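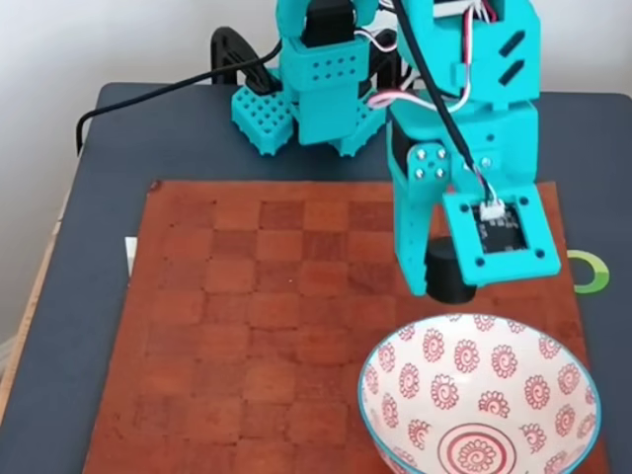 M. Tijani
Writer and reluctant homewares tester, The Clisdale Table

The mat is brown, it has a checkerboard on it, and it has been on the grey table since March. I was told it would change how I use the room. I'm writing this one up slowly because every time I thought I'd made up my mind about it, I changed it again by the following week.

Some background for anyone who skipped the last few posts. The table has a dark slate-grey top with a pale wood edge down the side, and it stands against the plain off-white wall where the bookcase used to be. I chose the grey after a lot of reading, most of it written by people who had owned a dark table for less than a month. They all said the same thing, that a dark top hides the mess. It hides pencil. It hides the shadow of a mug. It does not hide flour, toast crumbs, dried glue, cat hair or the fine white dust that arrives from nowhere after a hot day with the windows open. I wipe it far more often than I ever wiped the old pine one, and the pine one looked dreadful for years without asking me for anything.

So when a reader wrote in to recommend a work mat, I was open to it in the way you're open to anything after your third wipe before lunch. The one she liked was called the Wasness, and it came from Tredach, who sell table things and shelf things and a candle I won't get started on. It cost 20 dollars. Postage to Clisdale was another 10, for something that rolls up, and I'd like that noted.

What the page promised: that a mat "defines a zone". I've gone looking for what this means and I still couldn't tell you. As far as I can work out, you put the mat down and then you know where the work goes. But I knew where the work went before. It went in the middle of the table, where the chair is. If anything the mat has given me a second set of edges to be untidy over. Paper gets left half on and half off it. I find myself straightening the mat to line up with the table, then straightening the paper to line up with the mat, and then it's time to put the kettle on.

The checks, though. I expected to hate the checks. I have a low opinion of pattern on a work surface, mostly because of a spotted cutting board I once owned, on which it was impossible to find a lentil. Brown squares sounded like the floor of a pub. Against the grey they're better than I thought -- warmer, and a bit like a game somebody's left out. The wall behind is so plain that the table was starting to look like a waiting room, and now there's one thing to look at. I'll give it that much.

There was a claim that the squares help you keep things straight. I tested this by wrapping a birthday present on it. The lines did give me something to lay the edge of the paper against, and my cut was straight for most of its length. I then did the same thing with a ruler on the bare table and the cut was straight for all of its length. I already had the ruler.

I also tried it for the following, none of it scientific.

Sorting buttons. Bad. A brown button on a brown square is gone until you put your hand on it.

Writing letters. Fine. Slightly better than the bare table, which is cold on the forearms in the morning. I wouldn't have thought to complain about that before, but now that I've noticed it I can't stop.

Shelling peas. I don't know why I did this on it. They rolled off the mat and then they rolled off the table.

Repotting the small fern. I put newspaper over the mat to protect it, and halfway through it struck me that I was protecting the thing that was meant to be protecting the table.

Jigsaws. Don't. Checks under a jigsaw will have you seeing pieces that aren't there.

Now the part where people write to me. Yes, I know I could leave it on all the time and just live on top of it. Several of you do, going by the comments on the tablecloth post. But the whole argument for buying the grey table was the grey table. If I'm going to cover the middle of it, I could have kept the pine, with its burn mark and its wobble, and saved us both the trouble of getting this one through the hall. I feel the same way about couch covers and the plastic on remote controls.

On the other hand (there's always one, I'm sorry) I haven't put it away. I've had 20 reasons to roll it up and shove it behind the door with the picnic rug, and it's still out. I took it off once to give the tabletop a proper clean and the room looked unfinished, which annoyed me. I don't like it when an object gets its feet under the table that quickly. Or on top of it.

A few practical things, for those who only come here for those.

Mine came rolled, and it wanted to stay rolled. The instructions said to leave it flat overnight. I left it under the big dictionaries and one corner was still up in the morning, so I turned it over and did it again.

Measure before you order. I didn't. I looked at the picture on the Tredach page, where the mat was shown with a pear on it, and I formed a view of the size based on the pear. It must have been a large pear.

If your table is pale, I'd think harder about brown. Mine gets away with it because of the grey. I put it on the kitchen bench for an afternoon to see, and it looked like something waiting to be thrown out.

And if your table is already a colour you like and a height you like, and the crumbs don't bother you, I can't see what you need this for. A tea towel does most of it. I know that's my answer to nearly everything on here.

Next up is the hooks in the hall, which have been recommended to me as "life-changing" by two separate catalogues, and which have so far pulled out of the plaster once. I'll also get to the question about oiling the wood edge, as soon as I've found the tin.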